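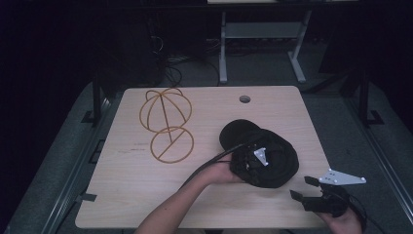 ## 4. What a replay does to a crowd

We came to the replay data last, and it quickly became the part of the project we most enjoyed. A drawn cup tie is a lovely thing for anyone who studies attendance. The same two clubs meet again within days, usually with the venue switched, and most of what makes one match different from another (the rivalry, the gap in league position, the round, the time of year) stays close to fixed. What changes is the ground, the notice people get, and the fact that everyone has now seen these teams play each other once and fail to settle it.

The Irkon Cup is a good place to look at this. It kept replays in every round before the final for all 18 seasons in our records, and its clubs range from semi-professional sides with proper turnstiles to village teams who pass a bucket along the rail. The full file holds 3064 ties. Lalit Saxena worked through the gate returns club by club, and where a return and a match report disagreed we kept both figures and ran the models twice. The disagreements made very little difference to the results below, though they did give us some wonderful afternoons of argument over what counts as a paying spectator.

### 4.1 Home crowds

Our starting guess was that replays would draw smaller home crowds. They are played midweek, often under poor lights, with little warning and a second ticket to pay for in the same fortnight. For the larger clubs that guess held up. Their replay gates were lower than their gates for a first tie in the same round, and the drop was steepest in the early rounds, when supporters seem happy to wait and see whether a more attractive opponent comes along.

Smaller clubs went the other way, and strongly! A lower-division side that earned a draw away and brought the tie back to its own ground could expect a bigger crowd than for almost any other match of its season. Zutville is the clearest case in the file. Its home replays against higher-ranked sides pulled in people from well beyond the town, and the club's match programmes from those evenings apologise for the queue at the gate with obvious delight. We see the same pattern, a little weaker, at Sachdeva and at several of the river clubs.

The size of the effect depends on how the first match ended. A late equaliser by the smaller side was followed by larger replay crowds than a goalless draw, even after allowing for the league gap. We hadn't planned to test this. The idea came from a former secretary at Skastano, who told us she used to order extra pies according to the minute of the last goal, and her rule of thumb fits our model rather well.

### 4.2 Away support

Away numbers are harder. Few clubs in the competition separate visiting supporters at the gate, so the returns alone can't tell us who came from where. For this part we rely on the supporter diaries, of which 1661 were complete enough to use. Each diary covers a season and asks the writer to note every match attended, how they got there, who they went with, what they wore or carried in club colours, and whether they'd meant to go at the start of the week.

The last question turned out to be the richest. Replay trips were far more likely than other away trips to be decided late, and far more likely to be made in a shared car. People who normally travelled alone went with workmates or neighbours. Several diarists wrote about the replay as the night a friend or a child first came along, and those companions often turn up again in later entries. If that holds in other competitions, the replay may be doing some quiet recruiting for clubs that can badly use it.

The clothing entries were coded separately under scarves, shirts, coats, headwear and other items, and the coders worked from a short picture sheet so that a cap and a beanie would always land in the same group. Figure 2 shows a black baseball cap, with a wire hat stand on the table. Diarists going to a midweek replay reported fewer club items overall than for a weekend tie, and many of them had gone straight from work. Scarves were the exception. They fit in a bag or a desk drawer, and they travelled to replays as faithfully as they did to anything else.

### 4.3 Distance and notice

Distance matters less than we expected and notice matters more. When a replay was confirmed on the evening of the drawn match, diarists who lived a long way from the ground were nearly as likely to go as those nearby. When the date moved, or when a waterlogged pitch pushed the match back, the distant supporters dropped away first and the local ones mostly held firm. Floodlight failures had a similar effect. Clubs that put word out early, even by a handwritten notice at the ground as people were leaving, kept more of their travelling support.

There is a limit to how far we can take this. The diaries were kept by people keen enough to keep a diary, and someone who watches one cup match every few years is unlikely to be among them. Gate returns catch those people but say nothing about why they came. We tried matching the two sources for individual replays and could do so with confidence for only some of the clubs, mainly those with a single entrance and a patient gatekeeper. Sachdeva's records were a joy in this respect, down to a column for dogs.

Prize money is also missing from the models. The cup paid its clubs under several different schemes, and the surviving paperwork doesn't always say which scheme applied to a replayed tie. The next section takes up the clubs' accounts, where replay income can be followed for the sides that kept a separate cup ledger.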